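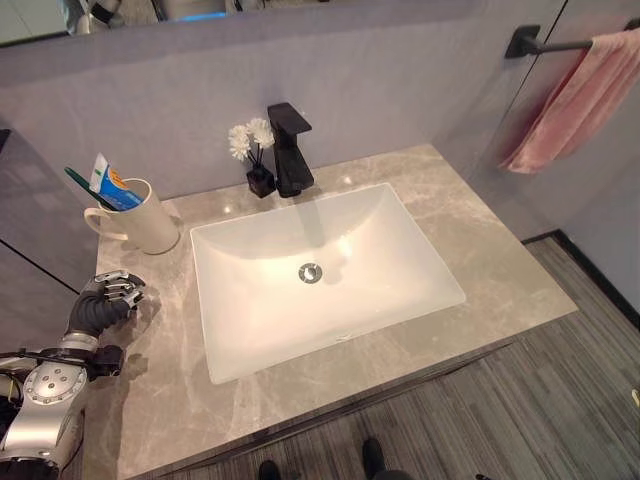 Cleaning a spaniel's ears when he hates it?

posted by Nnamdi Ojo, Uston, 12 September 2020

Fikar is a cocker, 25 lbs, and gets gunky ears every summer. Vet looked in June, said no infection, just wax, gave us a bottle of Ovham ear rinse and said once a week. Fine in theory. The second he hears the cap click he's under the bed. Got maybe one good squirt in since then and most of that went on my shirt. Tried cheese, tried wrapping him in a towel, tried my brother holding him. He doesnt bite but he screams like I'm killing him. Any tricks? Also how much stuff is supposed to go in, the label just says "fill canal".

This site uses cookies to remember your login. Accept / Manage settings

Osaze Adeyemi

Had the same with my old springer. Stop trying to do the whole thing at once. Week one, just the bottle on the floor next to his dinner. No ears. Then touch an ear, treat, done. Then lift the flap, treat. Took us 10 days before any liquid went near him. 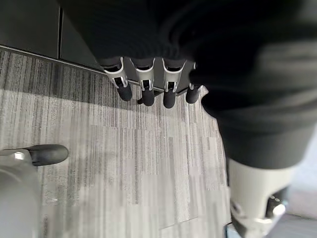
Warm the bottle first, hand warm, in your pocket or a mug of warm water. Cold rinse down the ear is horrible, I'd scream too. Cap off BEFORE you call him so there's no click. Then sit on the floor with him between your knees, facing away from you, so he can't back up. We do ours on carpet, the gray striped kind, feet don't slide and the drips don't show much on it. Hard floors are worse, he scrabbles and then he panics.

Soak a cotton ball instead of squirting, tuck it in the opening, and squeeze the base of the ear from outside. You want to hear it squelch.

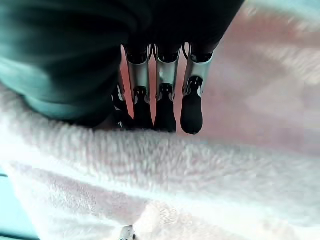 Keep squeezing for 45 seconds if he'll let you, then let go and let him shake. Stand back. Wipe out only what you can see with a dry cotton ball. No Q-tips, ever. As for how much, with the squirt method you fill till you can see it at the top, but the cotton ball way is less and it was enough for mine.

Patwary

We do ours in the bathroom with the door shut, so at least theres nowhere to run. Put a towel down and everything wipes off after. Not as calm as what Osaze said but its quick.
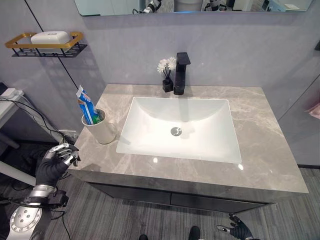

Bathroom vanity with a gray marble-pattern top, soap box on the wall shelf.

Oh and if it starts to smell yeasty or he's tilting his head or it's red in there, dont rinse, go back to the vet. Mine had a grass seed in his once, and I'd been pouring cleaner on it for days. Felt awful. Also trim the hair under the flap, the groomer will do it if you ask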